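Morkholm two-arm folding kit, three months in

I ordered the Morkholm kit in August, mostly out of curiosity, and I have to say I'm hooked! You get two arms, the mounting plates, the software and a thick stack of sample routines. Setup took me an evening – the plates went on fine, but the calibration menu is buried 2 levels deeper than it should be.

The Darkau hand is a separate purchase, and I went for one on the left with the standard gripper kept on the right.

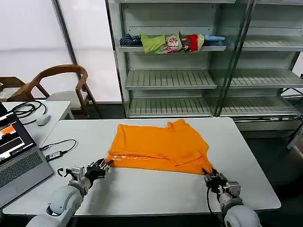
Grip is where this kit has really won me over. Soft fabric is miserable stuff for a machine to handle, and the older Wuyts set I used before kept snatching at the air above it. With Morkholm I can give each side its own job, so the black fingers pinch one lower corner of the orange shirt while the gripper holds the other, and I can tune the two separately. Pinch force has its own slider (lovely!), and you can save up to 2000 poses.

Gripes? The manual skips collars completely, and the fan in the control box is loud enough that I run long sessions after lunch, when the room is noisy anyway. Support answered my Tuesday email the same day, though. I'd buy it again, and I'm already eyeing the Grovholm wrist upgrade.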